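List: textile-care
Subject: Re: Folding quilted jackets for shelf storage
From: Laine Stankevičius
Time: 21:14

Remedios Enriquez wrote:

> I have been asked to write up the storage section for the winter
> garments and I am stuck on the quilted ones. At the moment we roll them,
> hood inwards, and push them into the Abdella bags with the drawstring
> neck. They go in well enough. When they come out in the autumn the
> channels on the inside of the roll are flat and the filling has gone to
> the bottom hem. Two of them have not recovered after a tumble on low.
>
> Questions:
>
> a) Is rolling worse than folding for synthetic filling?
> b) Does it matter which way the stitched channels run?
> c) Is there any point in using a board, as one does for shirts?
>
> The shelves are the Brollik ones, 32 cm deep, so a full-width fold will
> hang over the front.
>
> Remedios

Remedios,

Taking these in order, with some notes at the end on the surface you fold on, which you didn't ask about but which affects (b).

a) I would fold. A roll puts a different load on every turn. The innermost turn is bent round a radius of a couple of centimetres and carries the pressure of everything outside it, and in a drawstring bag it stays like that for months. A fold concentrates the damage in two or three lines, which you can choose. Put the lines on existing seams and there is very little filling under them to crush.

The movement of filling to the hem is a separate matter. Standing a rolled jacket on end in a bag would encourage it, particularly where the channels have begun to leak at the side seams. Before blaming the roll I would check the stitching on the two that did not recover. Hold each one up to a window and look for channels with light coming through the lower half of the sleeve and none at the cuff.

b) Yes. Most body panels have horizontal channels, so a horizontal fold can be laid in a seam and a vertical fold cannot. The sequence I use has one vertical fold per side and puts the rest across:

1. Close the zip fully. Empty the pockets. Lay the garment face down.
2. Press the air out by hand from hem to collar. Use the flat of the forearm. Leave the collar end open for the air to escape.
3. Bring each sleeve straight across the back, cuff towards the opposite side seam. Do not angle the sleeves down, as they then double up at the hem and the stack will not sit level.
4. Fold each side in by the width of the shoulder seam.
5. Find the channel seam nearest to one third of the length. Fold the hem up on that seam.
6. Fold the collar end down over it on the next convenient seam. Hood last, flat on top, if it does not detach.

If a seam comes out diagonal after step 4, the side has been pulled further in at one end than the other. Open it and do it again. A diagonal line across a folded section means the filling is being squeezed towards one corner, and it will form a hump there. You can feel the hump with your palm even when the shell fabric looks smooth.

Small creases in a shiny shell are of no consequence. They are in the face fabric only and drop out on the hanger in a day or so. A sharp peak that stands up by itself after folding is worth attention, as it usually means trapped air or a bunched lining. Open, press, refold.

c) I tried a board for one season and gave it up. A shirt board works by giving a thin fabric a crisp edge. A quilted jacket has no crisp edge to give, and withdrawing the board drags the lining with it. If you want consistent widths, put two strips of masking tape on the folding surface at the finished width and fold to those. For your shelves I would set them at 30 cm, which leaves a little clearance at the front.

Folding surface. A table is better than a bed. On a mattress the forearm press in step 2 sinks the whole garment and the air just moves sideways into the next channel. If a bed is what you have, strip it to something flat and taut first. A loose fleece blanket underneath is the worst case: it grips the shell, ruckles up against the wall as you work, and any line you were using as a guide moves with it. A blanket with a regular printed pattern does at least offer a straight reference if it is pulled tight, and I know people who fold to the edge of a check. I would still sooner have tape.

Bags. The Abdella bags are fine for blankets and poor for this. I have had better results with the flat Pritar ones, the uncoated cotton type with the envelope flap. They don't hold the garment under compression. Lay them horizontally, no more than 2 high, heaviest at the bottom. Avoid vacuum bags for anything you intend to wear again.

Labelling. Ours go on the short edge facing out. We record the garment number, the month in (August for most of ours) and the fold seam counted from the hem, so that whoever puts it away next time can move the fold one seam up. The register is now at 1,004 entries and the seam column has turned out to be the most used part of it. I can send you the blank sheet.

One thing I can't answer is whether the Clunarier wash-in treatment has any effect on loft after storage. We treated half the batch and didn't keep the halves apart, so there is nothing to compare. If anyone on the list did it properly I should like to see the numbers.

Laine
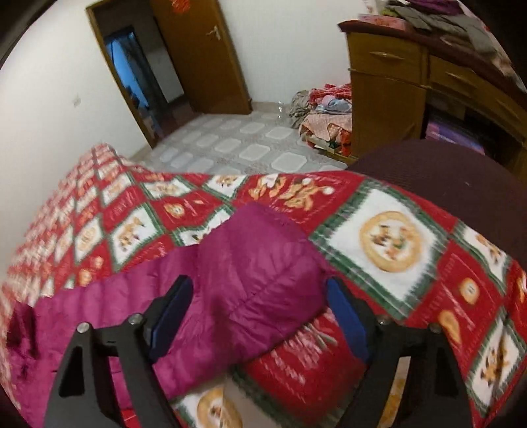 How should the sleeves of a quilted jacket lie before the body is folded?

Straight across the back, with each cuff towards the opposite side seam. Angling them down doubles the thickness at the hem and makes the stack uneven.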